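Home Notebook Procedures Records Contact

Garcombe Evidence Review Workshop
Notebook: Retained evidence in closed felony cases, index reconciliation

6 October 2020
Entered by Imre Hegedűs

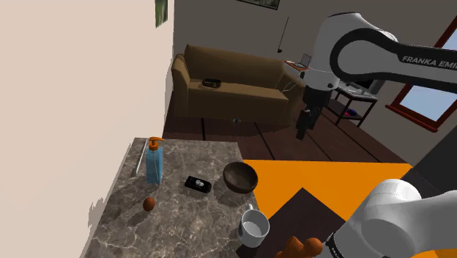
Nadine Akl objects to the word "missing" in the last entry and asks that it be withdrawn. Her note says that an item without a shelf location is an item without a shelf location, and that a defense attorney who reads "missing" in our notebook will be entitled to ask when we learned it and whom we told. I agree. The word has been struck in the earlier entry and initialed. From this entry forward the term is "unlocated," and "missing" is kept for items that have been searched for under the written procedure and certified as not found.

Purpose of the present work

The reconciliation compares the old property ledgers with the Lumia index, case by case, for closed felony matters in which the convicted person is still serving a sentence or is still within the period for filing a petition. The full set is 1,097 cases. The question for each is plain: does the ledger say that biological or trace material was kept, does Lumia say the same, and do the two agree on where it is. We are not deciding whether anything should be tested. That decision belongs to the court and the parties. The notebook should not contain opinions about guilt, about the strength of a petition, or about the conduct of any officer, and two such remarks in the July pages have been marked for Nadine to review.

Work completed

The homicide ledgers are finished through the last bound volume. The robbery ledgers are finished except for the volume with water damage to the lower margin, which has gone to the conservator and should not be handled until it returns. Anyone who needs an entry from that volume should use the microfilm. The film is readable for item numbers but poor for the signature column, so a transfer should not be recorded from the film alone.

Eight cases were pulled from the finished ledgers for a second reading by a person who had not done the first. Both readers worked from the original page and did not see each other's sheets until the end. They agreed on item numbers in all eight and disagreed on the date of release in two. In one of these the first reader had taken the date of the hearing for the date of release, an easy error where the clerk wrote both on one line. In the other the ink has been corrected over itself and I do not believe a date can be given. It is entered as "illegible, see page." Please do not supply a likely date from the court file. A date from the court file is evidence about the court file.

The Qudah annex

The ledgers use "Q" in the location column during the years when overflow property was sent to the Qudah annex. Lumia was loaded with a rule that read "Q" as "quarantine," a category that did not exist at the time those ledgers were written. The result is that a block of items kept in the ordinary way is shown in Lumia as held for contamination. A clerk answering a request from counsel would see that flag and might reply that the item was not suitable for examination. I have found one letter in the correspondence file that appears to do so. A copy has been given to Nadine under separate cover with the case number, which is left out of this notebook on purpose.

Correction of the rule itself is a matter for the index administrator. In the meantime the procedure is as follows. For any item with a quarantine flag and a ledger location of Q, write "annex, per ledger" in the notes field, leave the flag alone, and add the case to the annex sheet. Do not clear flags by hand. The change log in Lumia records the user and the time but does not record the reason, and a cleared flag with no reason will look worse in a hearing than a wrong flag with an explanation beside it.

The annex closed and its contents were moved back in a single transfer. The transfer sheet lists boxes, not items. It is therefore good evidence that a box moved and poor evidence that any one envelope was in it. Where the only proof of the return trip is the box sheet, the chain of custody is to be described as "box level" for that step. I know the prosecutors' liaison would prefer a simple yes or no in this column. We do not have one to give.

Seals and lamp examination

Bench examination of seals was limited to the exterior of packages, with no package opened. Initials on older tape had faded on several envelopes and the Flurora lamp brought some of them up well enough to compare with the signature card. Settings and filter are on the bench sheet. Two cautions for whoever takes the next session. First, the lamp warms the tape if it is left close, and the older adhesive lifts at the corners. Keep the exposure short and note it. Second, a faded initial that becomes readable under the lamp is to be recorded as "read under lamp," never as "present." Someone checking our work with the naked eye will not find it and will have reason to doubt the rest of the sheet.

One envelope had two layers of tape, the upper layer dated and the lower layer not. The ledger has a single opening, for trial. Either the package was resealed once and the lower tape is the original, or there was an opening that was not logged. Nothing on the outside decides between these. The envelope was returned to its shelf as found and both readings are on the sheet. It will need to be disclosed in either case.

Notice period

Question raised by Nadine on the 90-day notice that goes out before any item may be released or destroyed: does the period run from the date on the letter or the date it is received. Our form letter says "within 90 days of this notice," which can be read both ways. Incarcerated recipients commonly get mail well after the date typed at the top, and transfers between facilities make it worse. Until counsel for the county gives a written answer we are to treat the period as running from confirmed receipt. No release is to be processed on an unconfirmed letter. Returned envelopes are to be kept unopened with the case sheet, postmark side out.

Related point - the form letter goes only to the last attorney of record. In older cases this person may have retired, and the firm may have closed. The letter should go to the convicted person directly in every case, with the copy to the attorney, and to the public defender's office where no attorney can be reached. Nadine has a revised draft. My only comments on the draft are that the second paragraph should say in ordinary words that the recipient does not have to pay anything to object, and that the phrase "biological matter" should be followed by examples. A person who was tried before such testing was common may have no idea that a shirt or a cigarette end is what the letter is talking about.

Corrections to earlier pages

The entry on the second robbery volume gives the clerk's initials as one person throughout. There were two clerks with the same initials, and the handwriting changes partway through. Affected lines are bracketed in pencil on the photocopy. The original is not to be marked.

The July page headed "Items returned to family" should read "Items released to next of kin on court order." The orders are attached except one, requested from the clerk of court and not yet received.

The abbreviation "NFA" has been used by different readers for "no further action" and for "no file available." Stop using it. Write the words.

Open matters

Written answer from county counsel on the notice period. Nadine to follow up.

Annex sheet to the index administrator, with a request that the load rule be preserved in its present form before it is changed. We may be asked to show what the index said on a given date, and the rule is part of that.

Second readings for the robbery ledgers, after the damaged volume comes back. The reader must be someone other than me. I did most of the first pass on those.

Signature card for the annex period. The card in the binder is a later one and has names on it that do not belong to those years. If the earlier card was kept, it may be with the personnel files; a request in writing is needed and I will prepare it.

Bench sheet from the lamp session is in the gray folder, unsigned by the second examiner. To be signed before the next session begins.

Contact: Records Desk, Garcombe Evidence Review Workshop
© 2020 Garcombe Evidence Review Workshop. Internal working notes; not a report of findings.
Back to top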